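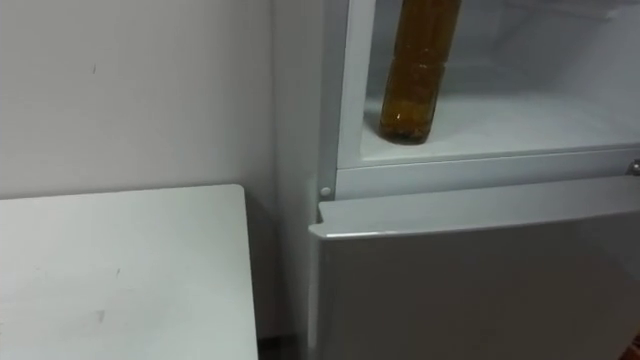 Bottle on the shelf of the open upper compartment, seen from the head camera. The lower door stays closed for this task.

Chauvin set grows to more than 3000 examples

The kitchen part of the Chauvin set passed a new mark in October, with more than 3000 recorded examples of fetching and putting away. The newest batch covers two tasks at the refrigerator: take a bottle from the upper shelf to the table, and return it.

Each example is capped at 30 seconds. Operators start from one of three standing positions, and the bottle is moved on the shelf between takes. Macarena Peñalver, who runs collection at Zetgate, asked for the extra positions after early policies did well from straight ahead and poorly from the side.

White surfaces remain the hard part. With a white shelf, white door and white wall, depth estimates drift near the shelf lip, and the hand tends to arrive low. Zineb Ouali is relabeling the contact points in those takes by hand - slow work, but the automatic labels were off too often to keep.

Failed grasps are kept in the set and tagged. Takes with dropped video are removed. The Noravia site will start on the lower compartment next, using the same file layout.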